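Mirani Control Software Working Group
Minutes of the May meeting

Held in the Vudonell building, first floor meeting room, 2 p.m.
In the chair: Steinar Þórarinsdóttir
Present: members for control, perception, planning and tooling; one observer from Dasstead
Apologies: received from the Kasano maintainers

1. Minutes of the previous meeting
The minutes were agreed as a correct record, subject to one change under item 5, where "joint limit" should read "force limit".

2. Matters arising
The log viewer now opens recordings from both arms on a single time line. The action was closed. The request for a shared naming scheme for grasp labels remains open and was carried forward to item 6.

3. Perception: thin black plastic
The perception member reported on the bin lining task. The depth estimate remains poor on glossy black film, and the outline of a bag is often joined to whatever dark material lies behind it. The present set holds 146 labelled episodes. Members agreed that the set should keep household clutter on the floor, as the segmenter must learn to leave it alone.

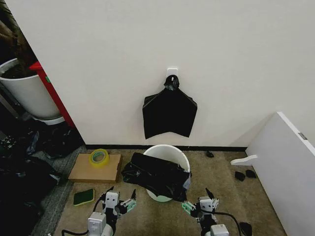

Does the planner need a full model of the bag before it moves?
It works from the rim of the bucket and a short list of candidate grasp points on the plastic, and these are refreshed each time the perception node publishes a new outline.

The group noted that the bag on the wall hook and the bag at the bucket are given separate track numbers. A fault in release candidate 2 allowed the numbers to swap when an arm passed in front of both. The fix has been merged and awaits review by a second member.

4. Control: two-arm timing
The control member presented a paper on the delay between command and motion. The watchdog at present stops both arms if no command arrives within 900 milliseconds. It was proposed that this be lowered to 790. The tooling member was concerned that the recorder can hold up the message queue while it writes to disk, and that a lower figure would lead to needless stops. After discussion it was agreed to move the recorder to its own process first and to take the new limit afterwards.

The chair asked that an arm which is waiting should hold its pose under active control — the earlier practice of cutting torque was not to be used again. This was agreed.

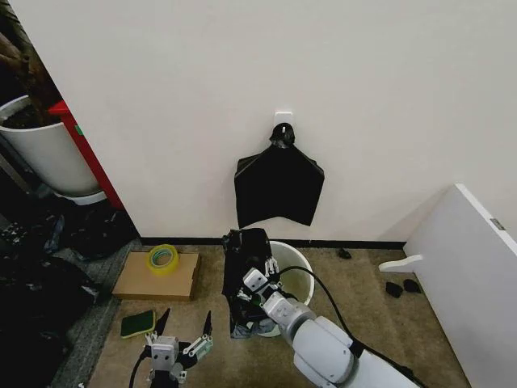
Item 4: right hand holding the bag at the bucket, left gripper open.

5. Planning
The planner still treats the bag as a rigid box once it has been grasped. Members accepted this as a short-term measure. The planning member will circulate a note on a simple hanging-sheet model before the next meeting. The Dasstead observer asked whether the note could be shared outside the group, and the chair had no objection.

6. Tooling and labels
It was agreed to adopt the Kasano label names without change. Old recordings will be converted by script, and the originals kept.

7. Actions
Review of the track number fix — perception and planning
Recorder to run as a separate process — tooling
Revised watchdog limit, once the above is complete — control
Note on the hanging-sheet model — planning
Conversion script for labels — tooling

8. Any other business
There was none. The meeting closed at 3.40 p.m.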